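Bresmont Opens Snack Tray Sessions to All Families in February

Reading time: 3 min
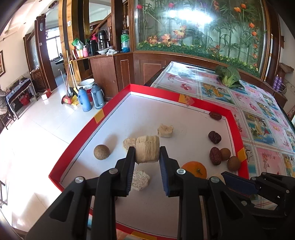
A tray of fruit and puffed rice cakes

Bresmont, the home cooking and food learning group, will open its Snack Tray sessions to all families in February. Until now the sessions were only for households already signed up for its cooking classes. The new program has 52 places and is free for the first month.

The idea is simple. A family sets out one shallow tray and fills it with dried fruit, fresh fruit and puffed rice snacks. The tray stays out during the afternoon. Children and older relatives help choose what goes on it, put each kind in its own place and learn the names and uses of the foods as they go.

The foods are ones that many families already buy for the winter holidays: mandarin oranges, red jujubes, longans in the shell and puffed rice cakes in different shapes. Most of them keep well and need no cooking.

"We started with soup classes, and people kept asking about the dried fruit," said Hanneke Van Hecke, program lead at Bresmont. "They had a bag of jujubes in the cabinet and used a few of them once a year. A tray on the table gets the bag opened."

What the sessions cover

Each session lasts 41 minutes and is led by phone or video, so families work in their own kitchen or living room with what they have. The first part covers sorting. Puffed rice cakes go at one end of the tray, fresh fruit at the other, and dried fruit along the side. Wrappers are taken off the tray before anyone eats.

The second part covers storage. Jujubes should be kept in a closed jar away from the stove. Longans in the shell need a dry spot. Puffed rice cakes go soft quickly in a damp room, and families are asked to put out only as many as they expect to eat that day and close the bag again. Mandarins can stay on the tray for a few days but should be checked for soft spots.

The last part is a short kitchen lesson. Families make a hot drink with jujubes and longans, simmered in water and kept in a thermos for the evening. A second recipe uses bok choy with a little garlic for a light supper after an afternoon of snacks. Jujubes have hard pits, and adults are reminded to remove them before giving the fruit to small children. The same goes for the shell and seed of the longan.

Printed guide and local partners

A printed guide comes with the program. It lists the foods by name, with storage times and six recipes, and leaves room for families to write in their own. Bresmont has printed 1000 copies. The guide was edited by Nele Visser, who also wrote the section on shopping for dried fruit.

"Look for jujubes with a deep red skin and no sticky patches," Visser said. "With longans, pick up a handful and check that the shells are not cracked. It takes a minute at the store."

Copies will be available at the Verschueren grocery and at the Buvalik community kitchen. Both will also carry a small starter pack of dried fruit, put together for the program, while supplies last. Around 200 packs are planned.

How to sign up

Families can sign up at the front desk of either location or by calling the Bresmont office. Sessions start at 3:30 p.m. No special tools are needed. Households should have a tray with a raised rim, a clean table and a pot for the hot drink.

Families with nut or fruit allergies should mention this when they sign up so that the food list can be changed.

About Bresmont

Bresmont runs cooking classes and home food programs for families. Its other programs include Rilteo, a soup and noodle course for beginners.

Contact: Bresmont press desk | © Bresmont. All rights reserved. | Back to top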